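Section 4: Sorting and Saving Bottle Caps

Welcome to the fun part! If you've worked through Sections 1 to 3 of the Clilatmont Cap Mosaic guide, your backing board is sealed, your pattern is printed, and you have a big bag of caps waiting to be turned into color. Sorting takes longer than most people expect, so put some music on and spread out. A full-size mosaic uses 2,815 caps, and we suggest starting with 3,000 so you can be picky.

What you need

- Caps, washed (see Section 2)
- A dark, plain tabletop or a dark cloth
- 13 shallow trays, one for each color on the pattern key
- A soft dry towel
- A small ruler
- Painter's tape and a marker for labels

4.1 Set up the table

1. Clear a space at least as wide as your outstretched arms. A matte surface is best by far. Glossy tables bounce light back up at the caps and make reds look orange and orange look like nothing at all.
2. Line up your trays in the order of the pattern key, lightest on the left, and label each one with tape.
3. Turn on the lamp you'll be gluing under. Stick with that same lamp for the whole sort.

Note: Daylight is lovely, but it changes through the afternoon. We sorted our first Imivska panel next to a window and ended up with two completely different "tomato" trays!

4.2 Check each cap

1. Dry the cap with the towel, paying attention to the inside.
2. Set it on the table and press lightly on the rim with one finger. A good cap sits flat and doesn't rock.
3. Look at the rim from the side. Small dings are fine (they catch the light nicely once everything is up on the wall), but a bent rim will push its neighbors out of line.
4. Measure any cap that looks too wide or too narrow. Put odd sizes in a spare bowl for the border.

CAUTION: Metal caps can have sharp edges where the opener bit into them. Wear thin work gloves when handling metal caps, and keep small children and pets away from the table. Loose caps are a choking hazard.

4.3 Sort by color

1. Start with the easy ones: white, black, blue, green. Your trays will fill fast and it feels great.
2. Move on to the warm colors. Make one mixed pile of everything from yellow through deep red, then pull out the two extremes. The caps left in the middle are your oranges and orange-reds.
3. Compare the middle caps one at a time against a single master cap. Set the master on bare table with plenty of dark space around it, bring the new cap up beside it, and decide within a couple of seconds. Your first impression is usually the right one.
4. If you still can't decide, go with the darker tray. The clear coat in Section 6 deepens everything a little.

Note: Glossy and dull caps of the same color can share a tray. When you get to the layout, scatter the glossy ones through the area so they sparkle. The Arnardóttir sunset pattern really comes alive this way, especially in the big red band across the bottom.

4.4 Count and store

1. Count each tray against the pattern key. The red band alone takes 400 caps, so don't be surprised if red is the tray that runs short.
2. Pour each color into its own lidded tub and move the tape label over with it.
3. Tape one master cap to the lid of every tub. You'll be glad of it if you top up your supply later.

CAUTION: Don't close the lids on damp caps. Trapped moisture leaves spots on painted metal, and glue won't hold on a wet rim.

When all the tubs are labeled, take a quick look at the pattern and enjoy the moment. Then go on to Section 5, Dry Layout, and keep the red tub close by, as the first row starts there.

Related guides
Section 3: Sealing the Backing Board
Section 5: Dry Layout
Kamel Border Patterns for Odd-Size Caps
Cleaning Sticky Residue off Plastic Caps

13 comments | 400 shares

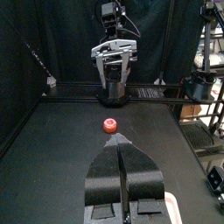

Can I mix plastic and metal caps in the same mosaic?
Mixing them works well as long as the heights are close. Keep the taller ones together in one area or along the border, and test a few with your glue before you commit to a whole row.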